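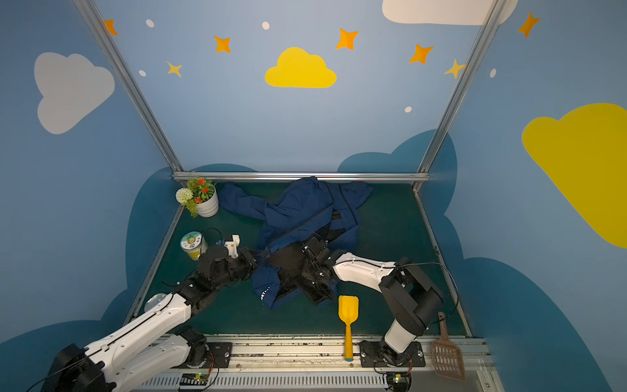

Unclaimed items, Skirkby: jacket, artificial plant, jar, yellow shovel, litter scoop.

Skirkby Tenants' Meeting
Minutes, 22nd October
Chair: Wenjie Cao. Notes: P. Sevitz. Seven households present. Apologies from the Fu family.

1. Previous minutes
Agreed with one change. The hallway paint came to $2,029, and the figure for the stairs was left out by mistake. The two jobs together were $2,593.

2. Unclaimed items
The list was read out. The navy jacket has white lettering near the hem, of which ORT can be read. No name has been given for it. It needs to be shaken out and put on a hanger. W. Cao will put a note in the lobby and ask the Fu family.

The potted plant is artificial, with small orange flowers and a white ribbed pot. Two people would like it for the second-floor landing. Agreed it can go there if no owner comes forward by January. The windowsill has to stay clear so the window can be opened.

The clear jar with the white lid holds something yellow and granular. It was asked whether this was food or a craft supply. Not settled. It is to stay closed and be kept on the high shelf until someone claims it. If no one does, the contents go in the trash and the jar is washed.

The yellow shovel goes in the sandbox bin. The brown litter scoop is not to go in the same bin. P. Sevitz to ask the cat owners.

3. Storage closet
Flustbridge will replace the closet lock. Everyone with an old key should return it to W. Cao. The bottom two shelves are for shared tools and the top one is for unclaimed items. Bags left on the floor will be moved to the lobby.

4. Other business
The dryer on the left is taking two cycles again. W. Cao to call for a repair.
Request for a second bike rack held over to January.

Meeting closed.

Share (2) | Comments (7)

Contact the Skirkby tenants' office | © Skirkby Tenants | Back to top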